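Projects > Limemura > Reports

Limemura Reading Rooms: progress report to Mindby
February 2025
Prepared by Mirjana Vukadinović

In this period we continued the work in the two villages and we started the third room, in Zerouali. The grant was used for books, heating and the salary of one part-time librarian, Shaimaa Shehata. She began in October and she already knows most of the families.

We have now 400 books in the catalog. The children's shelf is the most borrowed, and parents ask also for cookbooks and simple law guides. The evening reading group has 21 members and meets in the larger room. We had planned to open Zerouali before winter, but the permission from the municipality came late, so the opening moved to spring.

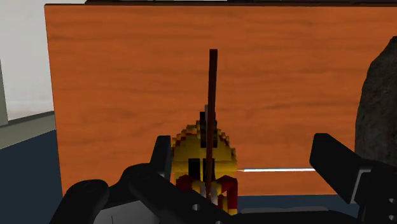 Difficulties

The delivery from Nusance arrived with five boxes missing. Four were found at the depot, and for the last one we received a refund. The heating bill was higher than in our budget. We covered the difference from the travel line, as agreed with you by phone.

Next steps

Shaimaa will finish the labels in Arabic and English. We will send the receipts together with the next report, and we ask you to confirm the date of your visit.

Contact: Limemura office | © Limemura | Back to top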